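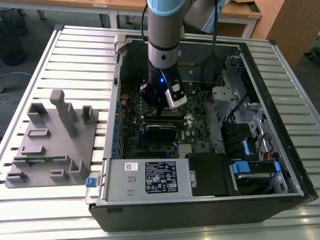
Ostap Lytvynenko n'a pas beaucoup de temps. La cellule de démontage de Warnora redémarre lundi, il reste la pince à recaler. « Le bras, ça va. C'est la pince qui se dérègle. Toujours. »

Sa routine, donc. D'abord les câbles, du poignet jusqu'en haut, à la main. Puis les doigts de la pince. Ensuite seulement la calibration, avec une tour couchée, capot retiré, calée contre le support imprimé. « Si le support a bougé, tout est faux derrière. Alors on resserre, on reprend le zéro, on recommence. »

La vitesse ? 30 % pour les essais, pas plus. Matvii Melnychuk, qui fait le soir, monte à 80 quand tout est stable. Lytvynenko soupire. « Il est pressé, Matvii. Moi je préfere descendre doucement au-dessus de la carte mère. Une barrette arrachée et on perd la matinée. »

Les doigts s'usent, aussi. Changés tous les 200 cycles, et notés dans Cludeo, l'outil de suivi maison. Enfin, en principe notés.

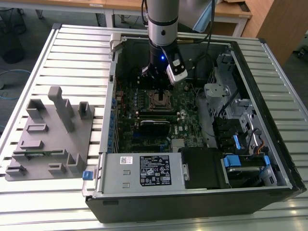
Que faut-il vérifier après un changement de doigts ?

L'ouverture de la pince et le décalage en hauteur, puis une descente à vide à vitesse réduite avant de reprendre le cycle.

Dernière panne en date, un connecteur mal enfiché au poignet. Trouvé au bout de 44 minutes. « On avait tout soupçonné, meme le programme. » Il regarde l'heure, reprend sa clé Allen.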